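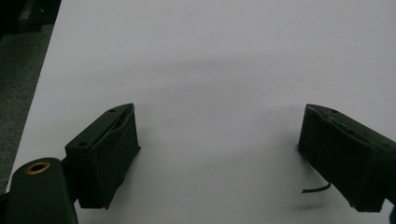
What is the best way to store small paper packets and slips at home?

A lidded box about as wide as a dinner plate, kept near a clear table, with the packets standing on their edges so you can flip through them.

8 min read

I came to the paper box late in life, and I came to it through tea. One wet week in August I finally pulled out the kitchen drawer where the sachets go, meaning to find one ginger tea, and found instead the spare sugar packets, two years of pharmacy slips, an envelope of lettuce seed, the washing instructions for a curtain I no longer own and a drift of tissue from inside shoe boxes. I put the lot on the table. It covered the whole end of it! And I stood there feeling something close to delight, because every bit of it was small and flat and light, and all of it could be put right in an evening.

I've been reading, asking and rummaging ever since, and I'd like to make the case for the lidded box. It's a humble thing. Most homes already have one that would do, sitting on top of a wardrobe with a single glove in it.

Small paper is a category all its own. It isn't filing – the mortgage letter and the birth certificate have their folders and are perfectly happy there. It isn't trash either, or at least not all of it. I mean packets with something in them, slips with something on them, and the thin folded sheets that come tucked in with anything you buy. They slide. They work their way to the back of a drawer and over the edge, and the next time you see them is when you're moving house. A drawer is a terrible place for them, and I say that as someone who loves a drawer.

The box wins on a few counts, and the first is that you can carry it to the table. Nobody sorts well bent over an open drawer with a hip against the cupboard. Put the box down on a plain surface with good light overhead, pull up a chair, and the job changes completely. You can take things out, you can lay them down in rows, you can have a cup of something at your elbow (a safe distance away, please, I've learned that one). When the doorbell goes, everything drops back in and the lid comes down.

A pale tabletop helps more than I would have guessed. I used to sort on a dark, busy oilcloth and kept losing receipts against it. A friend lent me her white folding table for a weekend, and I could suddenly see every scrap, including the tiny torn-off corners that had been fooling me into thinking the job was never done. If your table is dark, spread an old sheet over it. You'll laugh at how well it works.

Now, the box itself. I have strong feelings here.

Depth is where people go wrong. They choose something deep, thinking of all it will hold, and what it holds is a compost heap. A packet that falls to the bottom of a deep box is gone until spring. Go for a box where a tall envelope stands up with its top just peeking over the rim, so your fingers can walk along the edges the way you'd walk through records in a shop. Anything you can see the top of, you'll use.

Then there's the lid. I have owned loose lids, sliding lids and one maddening lid with a clasp that only closed if you pressed both ends at once. The one I'd fight for is the lid that's hinged at the back and stays up by itself. Both hands stay free, the lid isn't taking up half the table, and the box feels open for business. I also like a lid in a different color from the body. It sounds like pure vanity and maybe it is, but you spot it on a shelf from across the room, and when someone shouts to ask where the plant food sachets are, you can shout back "green lid" and go on with what you were doing.
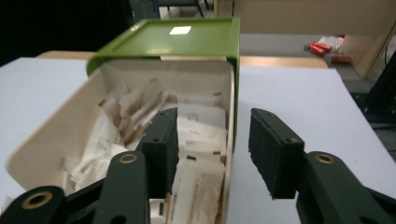
Rounded corners are another small joy. Square corners collect things: the folded-up slip, the lone seed, the crumb of something that was once a stock cube. With a curve down there you can sweep a finger round and be finished. Wipe it with a barely damp cloth and let it dry with the lid up before any paper goes back in.

I asked at two shops while I was writing this, and got two cheerful and completely opposite answers. At Samenside, the garden store out on the Zundcombe road, they sell seed by the packet and have views on how it should be kept. Everything upright, they told me, everything facing forward, dividers cut from card. Their own stock sits in long trays like a library catalog, and I could happily have stayed there until closing. At Triệu, the tea and spice shop near the station, the advice was to stop being so fussy. Throw the packets in, they said, give the box a shake, and take whatever comes to the top. That way the old ones get drunk along with the new. I've tried it! I had fennel three nights in a row and enjoyed every one.

I've ended up somewhere between the two. The packets that matter by date stand up at the front. The rest go in a loose heap behind, and I dip into it by feel. A bundle with a rubber band around it counts as one thing, so the matching packets stay bundled until I open the first.

The evening itself goes like this, if you want to borrow it. Tip everything out. Resist the urge to read. That's the hard part, since small paper is wonderful reading – the soup instructions in four languages, the cinema stub, the note in your own handwriting that says only "Thursday, ask about hinge." Leave it all for later and deal with the crumpled things first. Crumpled paper takes up a mad amount of room, and most of it is wrapping that nobody wants. Flatten each piece with the side of your hand. If it turns out to be blank, off it goes to the recycling. If there's writing on it, it joins the slips.

Slips come next, and here I'm strict with myself. A receipt stays while the thing it belongs to could still go back to the shop. After that I let it go, unless it's for something with a plug. Thermal paper fades anyway, and I have kept more than one perfectly white rectangle in the firm belief that it proved I bought a toaster. Anything that needs to last should be copied or photographed the day it comes home.

Packets last, as a reward. Shake each one beside your ear. You'd be amazed how many are empty, folded neatly back up by some well-meaning member of the household. A torn packet can go inside an old envelope with its name written along the top edge, where you'll see it, and this is one of my favorite jobs in the whole business. I use a soft pencil. The envelope then stands taller than its neighbors and becomes a divider without anyone having to cut card.

Food and not-food should live in separate boxes. I know, I've just spent paragraphs singing about the one box, but tea picks up the smell of everything near it, and a chamomile that has spent the summer next to slug pellets deserves your suspicion. Those little sachets of drying beads that come with shoes and handbags are a good thing to tuck in with seeds. I keep them well away from anything that might be tipped into a mug by someone half asleep.

A word about labels, on which I've changed my mind completely. For years I wrote long ones. "Tea, sugar, misc. sachets, some seeds (old)." By the following month every word was a lie. A small plain label in the middle of the lid, with one word on it or no word at all yet, does the job better. Mine says PACKETS. I'm extremely fond of it. If you write on masking tape you can peel it off when the contents drift, and they always do drift a bit.

As for buying, please look at home first. A cookie tin is nearly ideal if it isn't too deep. A sewing box with the tray lifted out is lovely. I've seen a bread bin pressed into service, and a child's lunch box that held a whole season of vegetable seed. If you do want something new, Duroler makes a plain lidded box that I've been using since spring, and I like how the lid goes back and stays there, though I'd prefer it a finger's width shallower. The market at Zundcombe is also good for this kind of thing, early in the day, among the kitchenware. Take a tall envelope along in your bag and try it in every box you pick up. The stallholders are used to me by now.

Where it lives matters as much as what it is. Mine started out on a high shelf, looking very smart, and for a month nothing went into it. Things piled up on the counter directly underneath instead. I moved it down beside the kettle, at hand height, and by the end of the week the counter was clear. Small paper will only travel an arm's length. Work with that.

I go through the box again whenever the lid stops closing flat, which in our house means every 3 months or so, a bit sooner after the holidays. It takes one pot of tea. There's always something good in there, too. Last time it was a packet of sweet peas I'd sworn I had sown, and they went straight onto the windowsill with a jar of water for soaking. They're halfway up the drainpipe now.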